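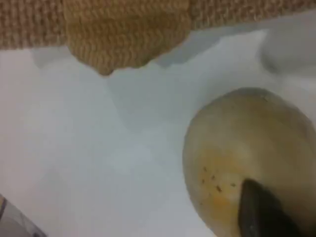 Section 4: Setting Up Your Natural Dye Bath

Now the fun part! By this point you should have the Flulel pot assembled, the lid clipped on and the thermostat tested with plain water (Section 3). If the test light is still blinking, go back and finish that first. Everything in this section assumes a pot that heats evenly and switches itself off at the set point.

We're going to dye one small batch of plant fiber yarn or fabric with onion skins. Onion skins are wonderfully forgiving, they cost nothing, and the golds and rusts you can get out of them are a real thrill the first time you lift the lid. Once you've done one bath you can swap in almost any of the dyestuffs in Section 7 and follow the same steps.

4.1 What you need

The Flulel pot with its inner basket
A Leltus dial scale, or any kitchen scale that reads in grams
Dry onion skins, yellow or red, but keep to one color for your first bath
Alum, from the blue-lidded tub in the starter kit
Washing soda
A long spoon that you will never cook with again
Rubber gloves and an apron
Your yarn or fabric, weighed dry

CAUTION: Once a pot, spoon or strainer has been used for dyeing, it stays a dye tool. Don't put it back in the kitchen, even after a good scrub.

CAUTION: Work with a window open. Alum powder is fine enough to float, so spoon it slowly and keep your face away from the tub.

4.2 Scouring

Plant fibers come with waxes and sizing that keep dye out. Scouring gets rid of them. It's the least glamorous job in the book and it makes more difference to your color than anything else you'll do, so please don't skip it.

1. Weigh your fiber dry and write the number down. You'll use it in every step that follows. The kit's recipe card has a box for it.

2. Fill the pot to the lower line and add one spoonful of washing soda. Stir until the water looks clear again.

3. Lower the fiber in and press it under with the spoon until no air bubbles come up.

4. Turn the dial to SCOUR and leave it for 2 hours. The water may go yellow or even brown - that's all stuff you wanted out.

5. Let it cool with the lid on, then rinse until the water runs clear.

Note: Heavy, coarse cloth such as jute or burlap can go through twice. Jute has a tan color of its own that stays put, and your dye will sit on top of it. Expect earthy, toasted versions of every color on the chart.

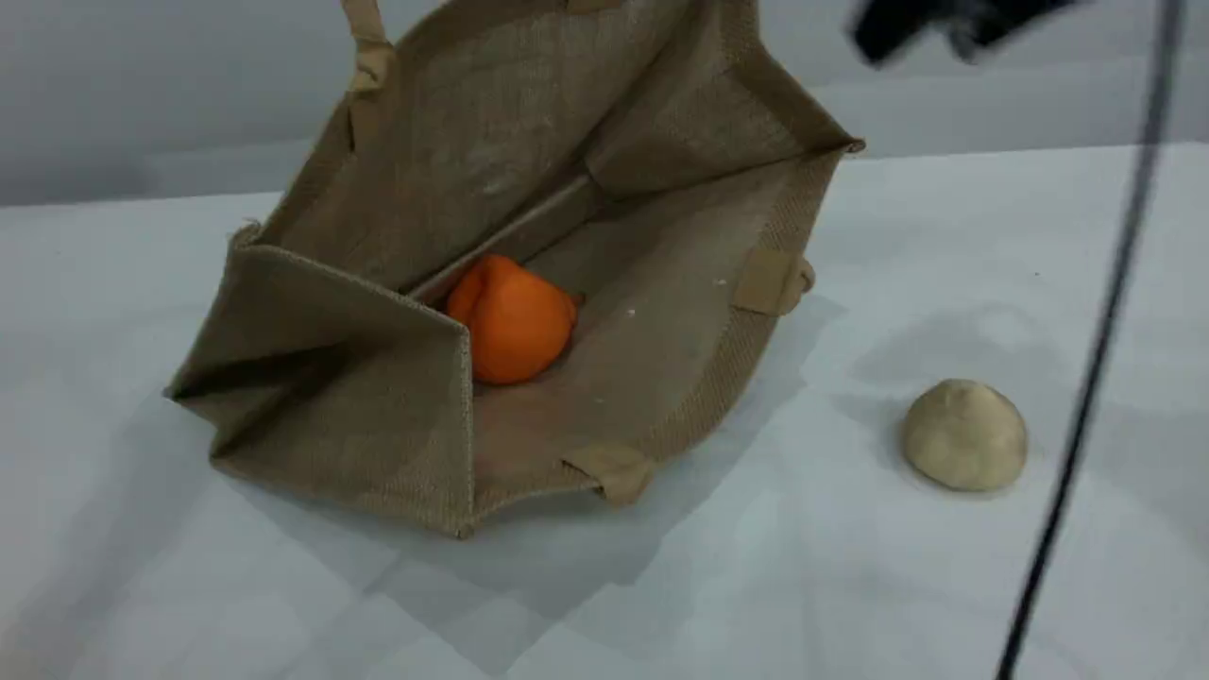 4.3 Mordanting

A mordant helps the color grab hold of the fiber. The kit comes with alum, which keeps colors bright and is easy to measure.

1. Take your dry weight from 4.2 and look it up on the recipe card to find how much alum to use. If your batch falls between two lines, go with the higher one.

2. Dissolve the alum in a cup of hot water first. Dry alum tipped straight into the pot can clump at the bottom and leave pale spots on your fiber.

3. Fill the pot to the upper line with warm water, pour in the dissolved alum and stir well.

4. Add the wet fiber. It should go in wet all the way through, so if it dried out after scouring, soak it again.

5. Turn the dial to LOW. When the light goes off, leave the fiber in the pot overnight.

6. Squeeze it out gently. You can dye right away or dry it and store it in a labeled bag.

Tip: Mordanted fiber keeps very well. Plenty of owners do one big mordanting day in December and then have fiber ready to go all winter. Write the date and the weight on the bag - you will forget both!

4.4 Making the dye

1. Weigh out your onion skins. For a strong color, use the same weight of skins as fiber. Half that gives you a soft, buttery shade that's lovely in its own way.

2. Pack the skins loosely into the inner basket and close it.

3. Fill the pot to the upper line, lower the basket in and turn the dial to DYE. Color starts to show within minutes.

4. After the light goes off, lift the basket and let it drain over the pot. Compost the skins.

Note: The Flulel pot takes up to 1,000 grams of wet fiber. A crowded pot gives you blotches, so stay well below that until you get a feel for it.

4.5 Dyeing

1. Add the wet, mordanted fiber to the warm dye. Slide it in all at once, so that one end doesn't get a head start.

2. Set the dial to LOW and stir every few minutes for the first part of the bath. Be gentle. Yarn tangles faster than you'd believe.

3. Check the color by lifting a corner and squeezing it. Fiber dries lighter than it looks wet, so go one step darker than you want.

4. When you like it, turn the pot off. You can take the fiber out now, or leave it in until morning for a deeper shade (I nearly always leave it).

5. Rinse in cool water with a drop of mild soap and hang it in the shade.

CAUTION: The outside of the pot stays hot after the light goes off. Use the side handles and never carry a full pot. Drain it first with the tap at the front.

4.6 If the color isn't right

Patchy color: The fiber was crowded, or it went in dry. Wet it through and put it back in the same bath, with more stirring.

Too pale: Add more skins and heat again. Hard water can also shift the shade, and a Wuyts filter jug is plenty for a small batch.

Color washes out: The scour was probably too short. Start again from 4.2 with a fresh piece.

Dull or greenish: Iron has gotten in somewhere, often from a rusty spoon or old pipes. Some people love this look and do it on purpose. See page 56 if you're one of them!

Leftover dye keeps in a closed jar in the fridge for 8 days. Label it clearly and keep it away from food. For dyeing with Dreleo color extracts instead of fresh plants, skip ahead to Section 6.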